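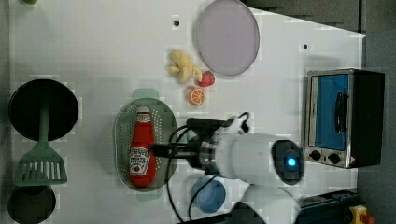

**Play kitchenware** is the family of toys that copies the pots, tools, small appliances and groceries of a real kitchen at a size children can handle. It is one of the oldest and most cheerful corners of toymaking, and one of the few where a single set may mix several materials, scales and levels of detail without anybody minding. A typical table spread has a large black frying pan with a green handle, a slotted green spatula, a colander with a ketchup bottle resting in it, a few pieces of fruit and a toaster oven with a blue-tinted door and two black knobs. Sets are sold whole, built up piece by piece, or (very often) handed down with half the parts replaced by something from another maker.

## Terms

In the trade, *play food* means the edible items, *play cookware* the pans, pots and tools, and *play appliances* anything that would have a plug in real life. "Toy kitchen" properly refers to the cabinet unit with hob and sink, though shoppers use it for everything. Tabletop sets, which need no cabinet at all, are sometimes listed as "loose kitchens", a name that spread from the Memolden catalogues.

## Play food

Fruit is the heart of nearly every set. Bananas, strawberries and oranges appear again and again as they can be told apart at a glance by colour alone. The orange is often made as a half or a slice, which lets the maker show off the segments, and a good orange slice is a lovely small piece of design. Vegetables come next, then bread, eggs and the packaged goods.

Packaged goods are where toymakers have the most fun. Tins, cartons and sauce bottles bring the look of the real shelf into the game, and children who cannot yet read will happily name a bottle from its shape and colour. 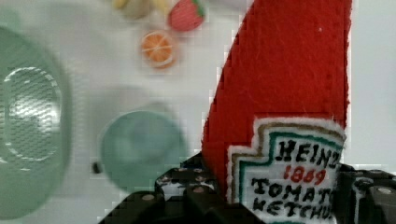 Felt has a devoted following among makers of play food, both at home and in small workshops. It can be cut without fraying badly, it takes stitching well, and it forgives a clumsy hand. Sauce bottles suit it particularly, being simple outlines with one strong colour. A red ketchup bottle may carry a white felt label in the familiar keystone-like shape, with a dark green line repeating the outline and "HEINZ" in bold black capitals over a smaller line in red. The slight fuzz on the edges is part of the charm! Felt pieces do pick up lint, and keen collectors keep a clothes brush beside them.

The Wunitz pattern book, a favourite with home sewers, gives templates for 163 foods and has a whole chapter on labels. Its advice is to finish the lettering before the label is fixed to the bottle.

## Cookware and tableware

Pans and pots tend to be dark and round, with handles in a contrasting colour. Colanders are much loved and turn up in all sorts of roles: fruit bowl, shopping basket, hat. Spatulas are usually slotted, and are often made on the large side so that small hands can get a proper grip.

Plates, mugs and cups are the most frequently mixed part of any collection. Pastel plates from one set live quite contentedly beside darker mugs from another. Savolainen is known for tableware sold singly in soft colours, a habit that has made it easy to replace a lost piece and equally easy to end up with far too many.

## Appliances

The toaster oven is a fairly modern arrival and a very welcome one. Children adore a door that opens, and an oven that sits on the table can be reached from several sides. Zongate, whose toy ovens are prized for their knobs, offers a timer dial marked at 30 and 60 minutes. Kettles, mixers and coffee machines are also common, the last of these selling best in December.

## Use in play

Most play with kitchenware follows a loose pattern of gathering, cooking and serving, though the order is cheerfully ignored. Nursery staff often lay the pieces out on a plain table, leaving gaps between them so that several children can join in. Sorting by colour, matching cups to plates and "taking orders" are all popular. Many sets are marked as unsuitable for children under 3 on account of small parts.
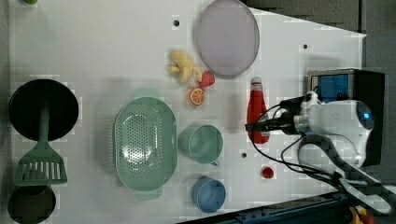 *Play kitchenware on a white table, with colander, plate, mug, cup, fruit and ketchup bottle.*

## Care and storage

Plastic pieces can be washed in warm soapy water and left to drain. Felt food is best spot-cleaned and dried flat. Open crates work well for pans and plates; fruit and other small items are easier to find in a shallow tray.

## See also

- Dolls' house food
- Toy shop
- Felt craft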